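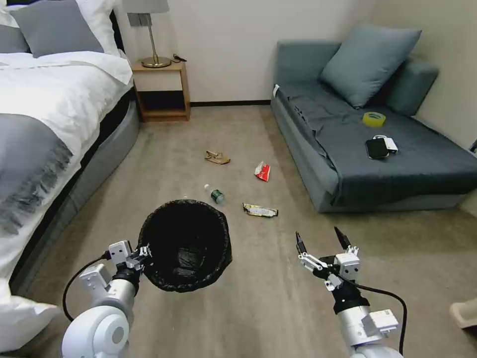 The Genmont lab in Skerkwood works on one question this year: how few human demonstrations a two-armed robot needs before it can tidy a room it has not practiced in. Our group visited on Friday, November 13, 2020, as the last stop on a tour of service automation sites. Masks were required, and we were let in two at a time, so the visit took most of the afternoon. The test room is furnished like a small hotel room, with a bed, a nightstand and a sofa bed, and the task is litter. A crumpled scrap, a snack wrapper, a small plastic bottle and a candy-bar wrapper go down on the carpet, and the robot has to get them into the bin. One arm handles the bin, gripping it by the rim, and the other does the picking. The lab calls the method Hulme.

Most of the groups we had seen earlier in the tour teach one arm at a time and join the two afterward with a fixed script. Hulme records both arms together, under one operator, and trains on both together. The claim is that the arm with the bin learns to bring it where the other arm will need it, so the picking arm has less far to carry things. The older way parks the bin in one spot and leaves it there. The staff told us they tried that first, in April, and got a lot of drops on the way across.

An operator sits outside the room and drives both arms while watching the view from the robot's own head camera. Operators are not allowed to look through the doorway. If a person needs to see something the robot can't see, the recording is thrown out. We asked how strict they were about this and were shown the log, which has a column for it.

The main result, as presented to us, came from a set of 1000 recorded runs. After checking, 972 were kept for training. The others had a camera fault or an operator who stopped partway. Runs in which the robot dropped something and picked it up again were kept on purpose. An earlier set had been cleaned of all mistakes, and the model trained on it did badly as soon as anything slipped. It would carry on toward the bin with an empty gripper. With the mistakes left in, it goes back for the dropped piece more often. We did not get a figure for how much more often, and the written report is not out yet.
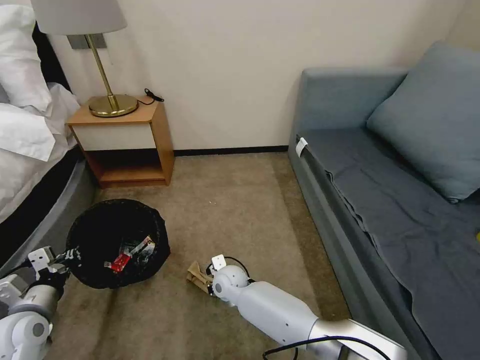 Left gripper at the rim of the bin, right gripper with a piece of brown paper just off the carpet.

Flat wrappers give the most trouble. A bottle has some height and a gripper can close around it, but a wrapper pressed flat on carpet has to be pinched from above, and the fingertips push into the pile before they close. Operators get around this by coming in at a slant and dragging a little. The lab had expected to have to write that in by hand. They said the model picked it up from the recordings, though it also drags when there is no need to, including with paper that is already crumpled and easy to grab.

The bin liner is the other weak point. Black plastic inside a black bin is hard for the camera to judge, and the folds over the rim change every time the bag is replaced. The lab now changes the bag between batches so that the training set covers more shapes. They have also tried a pale liner and got better numbers, but decided against using it, as the sites they have in mind do not use pale liners.

We asked about the bedding. The white sheets and the dark sheet on the sofa are left as they fall, and the furniture is not moved back to marks on the floor between runs. For testing there is a second room, furnished by Rivau, where no recordings are made. Only trained models go in there. We could look in from the door but did not see a run, which was a pity, as the claim about new rooms rests on that part of the work. The figures from there were described as "lower, but not a collapse."

Speed was not discussed much. The arms move slowly, and a person would clear the same floor in a few seconds. The staff's view is that speed can wait until the failures are understood. Some of our group, who run cleaning contracts, disagreed and said a slow machine in a guest room blocks the room for everything else. That took up most of the question time.

Some practical notes for members planning to go. The entrance is at the side of the building and the sign is small. Parking is free but fills up before lunch. The viewing area by the operator station has two chairs and a screen showing the head camera view, and it is worth asking to stand there for a full run — the view through the door gives very little idea of what the operator has to work with. Photographs were allowed in the first room and not in the second.

The lab expects to release the recordings with the report. They plan to include the rejected runs as a separate folder, with the reason for each one. Members who want to be told when it comes out can add their name to the list at the office before the next meeting.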